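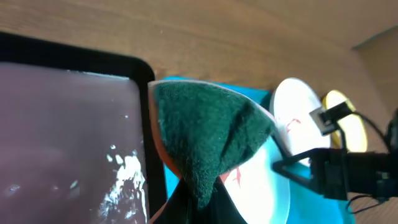 Chapter 4
Showing the Task

A robot arm can be taught without writing a line of motion code. A person performs the task through the arm, and the joint positions are stored along with the camera images. This chapter covers two ways of doing that.

In hand guiding, the operator holds the arm and moves it through the task. In remote control, the operator moves a leader arm or a handheld controller, and the working arm copies the motion. Hand guiding needs less equipment, but the operator's hands often end up in the camera view.

Each complete run is called a demonstration. The exercises in Section 2 ask for 50 demonstrations of one task. Keep the start and end points the same throughout, and vary where the objects are placed.

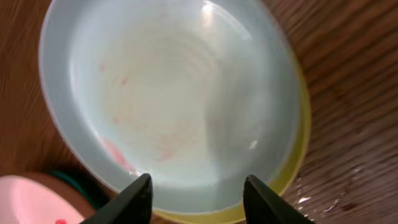
Figure 4.1 Wrist camera view, with the open fingers at the near edge of a blue bowl.

Thin rims are a good first test of remote control. The operator has to judge depth from the wrist view, line up both fingers, and close them slowly. Beginners tend to come in too low and push the object away.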